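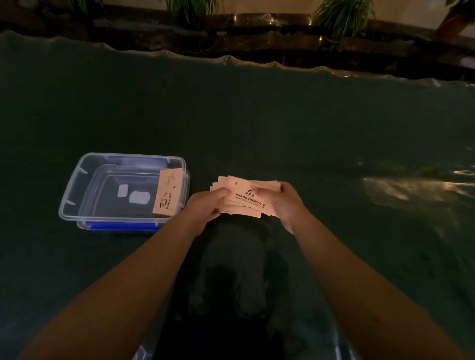

The Cards in the Pond

Halyna Bilyk had carried her cousin's business cards through three apartments and one marriage, and it seemed to her, on the warm evening when she finally took them down to the pond at Clundmont, that they had been better traveled than she was. They were pale pink, the kind of pink you find on the inside of a shell or on old bathroom towels, and printed in dark ink with a line of bold Chinese characters she had never learned to read. She knew it was the name of a food company, and that it was in Guizhou, because Oksana had told her so over the phone, very loudly, the way Oksana told everybody everything.

Oksana had gone out there for a job nobody in the family quite understood (something to do with sauces, or with the people who sold the sauces to other people) and she had mailed home a box. In it were two scarves, a jar that had leaked, and a brick of these cards held together with a rubber band. "Give them to everyone!" said the note. "You never know who needs a supplier!"

Well, Halyna had not known a single person who needed a supplier. She had given one to her dentist. She had given one to Harish Lodhi downstairs, who ran a lunch counter and was polite about it, and who used it for years to steady the short leg of his register. The rest had gone into a clear plastic box with blue clips, the sort you put soup in, and the box had gone to the back of a closet, and there it had stayed while Oksana moved from the sauces to something else, and then to Nivudness, where she married a piano tuner and stopped sending boxes altogether.

And then in April, Oksana had died, quite suddenly, at her own kitchen table, with the radio on.

It was a long way to Nivudness, 2,099 miles if you believed the map, and Halyna's knees were not up to it that spring, so she had missed the funeral. She had sent flowers and a letter to the piano tuner, and he had written back kindly, and that ought to have been the end of it. But all through the summer she kept thinking about the box in the closet. It bothered her the way a dripping faucet bothers you, mostly at night.

It was Rocío Orellana from the swimming group who said, why not bring them to the pond? Rocío was a great believer in the pond. She had swum in it every evening since she was 11 and thought there was very little in life that couldn't be improved by getting into it up to your neck.

"You can't throw paper in the pond," said Halyna.

"Who said throw? Bring them. Float them out. Have a visit."

So she did. She walked down the path in her robe after the families had gone home, with the box under her arm and her towel over her shoulder, and she went in by the flat stone where it was easiest on the feet. The water was dark green and a good deal colder than it looked, and she said a word her mother would not have liked. Then she pushed the box out ahead of her, and it bobbed along as nicely as a duck, a little lower on one side, and she went after it.

When she had got her breath back she opened the box and took out the cards. She left a single one standing against the wall inside, to keep it company, and laughed at herself for thinking so. Then she held the rest in both hands, just above the water, and let them slide out into a fan the way Oksana used to hold her cards when they played for buttons on the back steps. Oksana always cheated. She cheated so badly, and with such a pleased look on her face, that it would have been rude to point it out.

The last of the sun was coming in low through the trees and it got onto the cards and warmed them up. Halyna looked at the bold line of print and the little logo over it. She thought about Oksana at whatever age she had been then, in a city with a name like a bell, handing these across a table with two hands and a bow she had surely overdone. She must have been so proud. It had never once occurred to Halyna, in all those years of being embarrassed about the dentist, that the cards were Oksana's way of saying look, look where I am.

"I gave one to Harish," she told the water. "He still has it, you know. He got a new register and he kept the card."

A frog went in somewhere behind her. Up on the bank Rocío was pretending to look for her sandals.

"And I would have given out more," said Halyna, "but you know how I am with people." She pushed the edges of the cards with her thumbs, and squared them, and then let them go crooked again since they seemed to like it better. "I'm going to do a few now. I thought the new woman at the library. Lăcrămioara. She cooks."

She stayed in until her toes began to complain. Then she put the cards back, snapped the blue clips down, and gave the box a push toward the flat stone, where Rocío waded in to her shins to catch it.

"Good visit?" said Rocío.

"She talked the whole time," said Halyna, and held out her hand for the towel.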